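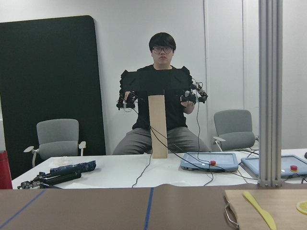 Hustmont, 15/01/2021

Up at six. Clear and cold, frost on the truck, and no wind at all, so I went straight to the orchard and left the bookkeeping for tonight. I am writing this instead of the bookkeeping.

Pruned the top two rows. The old trees on the north side have been let go for so long that I can only take a third of what needs to come out this winter, and the rest will have to wait until next year and the year after. If you cut too much at once they throw up water sprouts all summer, and I spent most of last July pulling those off. There are 74 trees in that block. I finished nine, and two of those were small.

Derek Nuttall came by at ten to look at the canker on the big Baldwin. He thinks the limb over the road has to go. I had been hoping he would tell me it could stay. We looked at it from both sides, and he scraped the bark with his knife and showed me how far the brown went in. I'll take it off on the next dry day and burn it with the others. He also told me I'm leaving my stubs too long, and he is right.

He wants 40 scions from the russet by the gate for the grafting day in Mottram. I cut them after he left, pencil thick, last year's wood, and bundled them in damp newspaper with the labels inside the bag this time. They're in the bottom of the spare refrigerator, away from the apples.

Lunch was soup and the end of the bread.
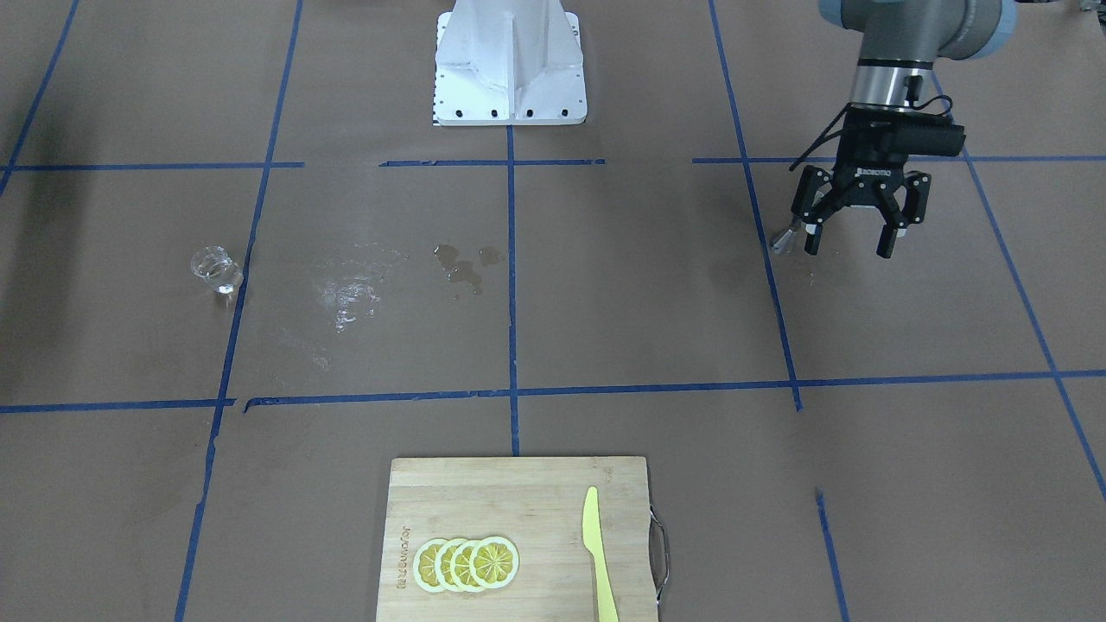 Kraft paper and blue tape.

Afternoon on the lower rows. The deer have been through again by the creek. The fence is down at the corner post, and three of the young trees have lost their leaders. I wired the fence up for now, but the post is rotten at ground level and needs replacing. Sandra Ackroyd says she has locust posts left over from her own job and will sell me what I need. I called her from the field and said I'd pick them up when the lane freezes hard enough to carry the truck.

The mouse guards are all right except on the last row, where the snow had pushed a couple of them up. Pressed them back down. No chewing that I could find.

Edivaldo Barbosa called about the press. The new cloths have come in, and the bill is 175 dollars with shipping, more than I wanted to pay, but the old ones leaked pulp from the first day of October to the last. Told him to go ahead. He asked whether I would sell him some of the Northern Spy again in the fall and I said yes, if they bear. They took a rest year in 2018 and sulked in 2020.

Sharpened both pairs of loppers and the small saw after dark. The long pole saw needs a new blade, and I have written that on the list by the door. Hands sore, left thumb split at the side again. Used the bag balm.

Still to do: burn pile, the Baldwin limb, corner post, order dormant oil, write back to Brenda Treloar about the two quince she wants dug. Snow is forecast from tomorrow night. I'll try to get the third row started before it comes.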